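# Chapter 9: Fixtures, Sockets and the Open Case

The preceding chapters treated the desktop computer as a set of electrical functions. This chapter treats it as a set of parts that must be held, located and fastened. The distinction matters in assembly and repair, where most damage to a processor is mechanical.

A processor outside its socket needs a defined resting place. In bench work this is a cradle: a shallow seat with rails on opposite sides of the part, spaced so that the chip can be lifted without sliding. A cradle fixes position and orientation together. A part set down on a flat surface has neither, and the technician must establish both again before insertion.

The case presents a different problem. The socket lies below the level of the surrounding walls, and the power supply, memory slots and molded mounts limit the directions from which it can be reached. The term *approach path* is used throughout this chapter for the line along which a part travels from its cradle to its seat.

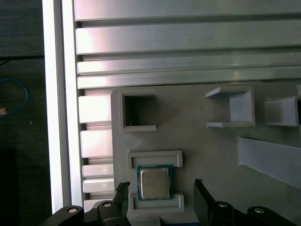
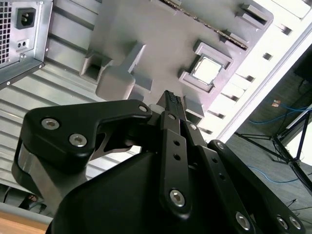
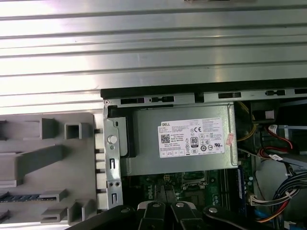 Approach paths are planned from the seat outward. The last segment is always perpendicular to the board – any sideways motion at this stage loads the contacts unevenly. Earlier segments may be tilted as the case requires.

Tetteh's procedure, developed for the Tustness repair course, divides the work into removal, parking and seating. Augustina Tetteh recorded 300 insertions on the Pravik training bench and classed each fault by the segment in which it began. Her classification is used in Section 9.2, with one change: faults of orientation are listed separately from faults of position.

Section 9.1 covers cradle geometry and clearance. Section 9.3 deals with the chassis, including rails, brackets and the removal of the power supply. Section 9.4 introduces the Flosley worksheet, on which readers will record clearances for a case of their choice.

**Terms introduced:** approach path, cradle, parking, seat, clearance.

**Before starting:** disconnect the power cord and lay the case on its side.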